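カテゴリー:施設・設備 > 給湯室・キッチン
最終更新日:2025年1月13日
この記事は約4分で読めます

Mirwood棟 共用キッチン フォトギャラリー

Mirwood棟の共用キッチンについて、カウンターまわりの仕上げと日常の使用状態を写真で掲載する。改修の基本設計はNonden、造作と天板の施工はKoltnessが担当した。利用登録者は500人以上で、昼の時間帯に使用が集中する。採番は設備台帳に準じ、本ページの対象は区画1105とする。寸法図と仕上表は別ページを参照のこと。

1. カウンターと吊戸棚

天板は白地に淡いグレーの筋が入る石目柄。奥の端部に暗色の小さな角形開口が二つある。壁面は白の大判長方形タイル張りで、目地は細いグレー。吊戸棚は濃色とし、下端に照明を設けて手元の照度を確保した。背の高い透明なガラス瓶と黒いケトルは壁側に寄せてある。

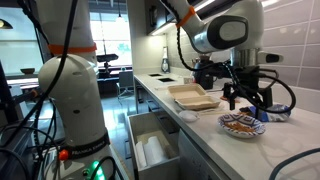

2. コーヒーまわりと軽食の置き場

コーヒーグラインダーは透明ホッパー付きの黒い機種で、豆が入った状態。電源は壁面の白い二口コンセントから取る。手前の紙コップは緑と青の葉柄。中央の発泡容器は二つに仕切られ、蓋が開いており中身はない。縁に青い幾何学模様のある白い小鉢には食べ物が少し残る。壁際には菓子類の包装、奥にはクロームの水栓がある。こちらの壁タイルはグレーで、目地は明るい色を選んでいる。
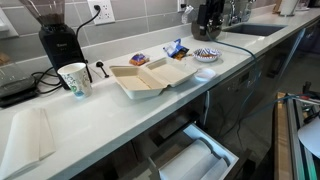

3. 清掃と補修の要領

天板の日常清掃は、中性洗剤を薄めて布で拭き、水拭きのあと乾拭きで仕上げる。研磨剤入りのクリーナーと塩素系漂白剤は使用しない。コーヒーの染みは放置時間が長いほど落ちにくく、当日中の処理を原則とする。熱い鍋類は必ず鍋敷きを介して置く。

グラインダーのホッパーは豆を使い切った時点で外し、内側の油分を乾いた布で拭き取る。水洗いした場合は完全に乾燥させてから戻す。粉受けの周囲は刷毛で払い、コンセント側へ粉を飛ばさないこと。

食品容器と包装は使用者が持ち帰るか、分別のうえ所定の回収箱へ入れる。小鉢などの食器は洗浄後に棚へ戻す。中身の残った容器は終業時に廃棄の対象となる。

目地の点検は年一回、9月に実施する。欠けや黒ずみが見つかった箇所は位置を記録し、Fawzyの補修材で部分充填する。予備タイルは32枚を倉庫に保管しており、使用時は台帳の残数を書き換える。補修材の色番号は仕上表の備考欄に記載した。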